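Dedden Hand Controller and Ukia Kitchen Pack, reviewed

Price paid: £663 for the controller, kitchen pack included
Used for: 18 weeks
Reviewed by: Hefin Vaughan

I bought the Dedden to record demonstrations for a simulated arm. Until then I had been doing it with a 3D mouse, and before that with the keyboard, and both were slow enough that I dreaded the job. The Dedden is a grip on a weighted base with a trigger for the gripper. You move the grip and the arm on screen moves with it. When you're happy you save the run, and when you aren't you press the side button and it throws the run away and resets the room.

Setting up took most of an afternoon. The driver installed first time, but the Ukia pack wants its own settings file and the printed guide gives the wrong folder for it. The right one is in the online notes, near the end. After that the controller was found straight away and has only dropped out twice since.

The grip is good. It is heavier than it looks in the shop pictures and the wrist joint has enough drag that your hand doesn't wander. Turning the gripper is the best part. With the 3D mouse I would twist and drift sideways every time, and a simple reach for a spatula could take me four goes. With this I mostly get it on the first or second.

The trigger is less good. The first third of the pull does nothing, then it closes quickly. You can change the curve in the Status window, and you should, as the default is too sharp for anything small. I have mine set to 5 and leave it there.

The pack itself is a set of rooms with objects you can put out on the worktops. I have spent nearly all my time in the kitchen with the marble island.

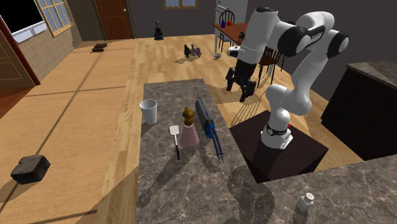

Reach is the thing to watch. The arm is fixed to its pedestal, so anything put down too far off can't be got at, and the software lets you start recording all the same. I lost a whole evening to that in October. Now I move the arm through the full task once before I record any of it. A warning would be easy to add and I have written to ask for one.

Depth is hard to judge on a flat monitor. Shadows help a lot, so leave them switched on even if your graphics card complains. I tried with them off to get a smoother picture and kept stopping short of things. The view from the wrist camera can be put in a corner of the screen, and I use it for the last bit of the approach.

My best set so far is 154 saved runs of one pick and place task. Ffion Mathias, who trains on what I record, sent back a fair number of the early ones for long pauses. The arm learns the pauses along with everything else. There is a trimming tool, but it only cuts the start and end of a run, and a dither in the middle means doing it again. I have got into the habit of deciding where I'm going before I squeeze the side button to begin.

Comfort is fair. An hour is fine, and two hours makes my thumb ache. The base slides on a polished desk and I ended up putting a bit of rubber matting under it. The cable is too short if your computer lives on the floor. Left-handed users should know that the side button can't be moved.

I also borrowed a Geerts controller for a weekend to compare. It has a nicer trigger and a longer cable. It costs more, the rotation is looser, and I couldn't get it to reset the room without going back to the keyboard, so I sent it home and kept the Dedden.

Worth having if you record most days. For a dozen runs a month I'd stay with the mouse. Four out of five.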